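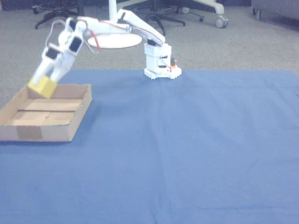
3.2 机械臂本体与作业区搭建
本节只写硬件和台面,控制部分见3.4。整机在共享工坊里装成,零件分批打印,前后拖了两个多月,二月才第一次通电跑完整动作。设计目标很低:普通桌面打印机能出的件,不上数控,不开模。上臂做成一根扁平长连杆,白色打印件,肩部舵机直接装在底座顶上,省掉一级传动(图1)。底座由几块打印件叠起来,最下面一圈是齿形环,平放在蓝布上。夹爪两指,每指各嵌一个黑色舵机,夹持物为黄色小方块,放置目标是左侧的浅口瓦楞纸托盘。托盘尺寸没有标准化,随手裁的,这一点在误差分析里要算进去。

图1 自制机械臂及作业区。夹爪夹持黄色方块,位于纸托盘上方。

3.2.1 结构件
图纸最早从Skeltent的开放模型改来,连杆截面全部重画。原模型的肘部法兰太薄,第一版装上去拧两次螺丝就裂,第二版加厚,第三版加圆角,现用第四版。填充率试过几档,最后上臂取高,前臂取低,理由简单:前臂轻一点肩部舵机好过。打印方向务必让层纹顺着连杆长度走,横着打的那根掉地上就断了。
底座分层打印,好处是坏哪层换哪层,坏处是层间有累积间隙,手推肩部能感觉到一点晃。垫过纸片,有改善,没根治。齿形环目前只当底圈用,原计划接一个小电机做底座回转的外啮合,齿形都画好了,后来改了方案,环留着没拆。下一版也许用上。

3.2.2 舵机与走线
关节舵机全部用同一型号,Flosmont出的总线舵机,串接,省控制口。夹爪两指各自独立驱动,和常见的单舵机加连杆同步不同。这么做多一个舵机的重量挂在末端,代价不小,但两指可以分别给位置,夹偏了能单边补。实测中单边补偿用得比预想多,尤其方块摆放带角度的时候,夹起来往往是斜的。
走线是全机最难看的部分。前臂下方有一段红线垂着,靠近腕部,扎带扎紧过,腕部转到极限就拽,只好放松。放松以后又有刮到托盘边的风险。折中办法是把垂弧留在前臂下面,轨迹规划里给腕部加一个禁区,宁可绕远。上臂的线沿顶边走,问题不大。底座侧面的细线绕成环,留余量给肩部转动。线长先量再裁,我们第一批裁短了,全部重压端子,浪费一个下午。
供电单独一路,不和控制板共用。共用时夹爪一堵转,板子就掉电重起,查了好几天才查出来,起初一直以为是通信丢包。

3.2.3 台面
作业区直接设在地上,没上桌。工坊的桌子有弹性,臂加速时桌面跟着抖,重复定位差得没法看。地面是灰色短绒地毯,上面铺蓝布。选布有两个考虑:一是颜色与黄色方块反差大,阈值分割几乎不用调;二是便宜,脏了就换。缺点也明显,布会起皱。皱褶处偶尔被误检成边缘,把检测区缩小以后基本消失。布下面是软的,底座受力会有极小的下陷,标定值每天开工前都要重测一遍,不能沿用前一天的。
曾经考虑在布下垫一块密度板,Hafþórsson工坊那边的同类装置就是这么做的,据称效果好。我们手头没有合适尺寸的板,先搁置。
托盘用旧纸箱改,壁矮,盘底有一道直缝,把底面分成前后两块。前壁贴了一块封箱胶带。盘底的缝正好拿来当区分线,落在前半还是后半,分开记录。纸托盘轻,夹爪碰到就移位,所以每次放置后都复位托盘,复位靠人手,这也是误差来源之一。

3.2.4 装配后的初步检查
正式试验之前做了一轮空跑和一轮带载。空跑200次往返,只看有没有异响、松动、过热,中途肘部螺丝松过一次,补螺纹胶后未再出现。带载做抓放,100次为一组,方块由人摆在固定标记上,角度不限。成功的定义:方块完整落在盘内,夹爪无卡滞。组间停机散热,时间不固定,凭手摸舵机外壳温度决定,这个做法粗糙,后面的试验改成读舵机内置温度。
失败情形大致两类。一类是放置高度偏低,指尖先碰到托盘后壁,方块被顶歪。另一类是松开时一指先动,方块被另一指带出去。前者靠抬高释放点解决,抬得太高方块又会弹,最后取刚好高出盘壁的位置,悬在后缘上方再往前送一点。后者是两指舵机响应有差,软件里给慢的一侧提前量,提前量每台舵机不一样,换件要重测。
带载阶段的磨损集中在指尖。打印件指尖较滑,试过贴砂纸、热缩管、橡胶条,橡胶条抓得最牢,但松开时会粘一下,反而影响放置。最终裸指加浅纹,打印时直接做出来。

3.2.5 成本与可复现性
打印耗材、舵机、线材、紧固件合计,单件最贵的是舵机,其余都是零头。单台夹爪舵机109元,其他关节同型号同价。工时没有细记,粗估装配本身不长,返工占大头。全部打印文件和走线图放在Stasham项目页,版本号与本文一致,早先的版本不要用,肘部那个尺寸是错的。
复现时请注意两点。打印机不同,孔径收缩不同,舵机安装孔先打一小块试配,别整件打完再说。再有就是底座间隙,每台装出来都不一样,标定参数不能照抄我们的。文中所有轨迹参数只对本台有效,换一台需要从零标起,流程见3.3。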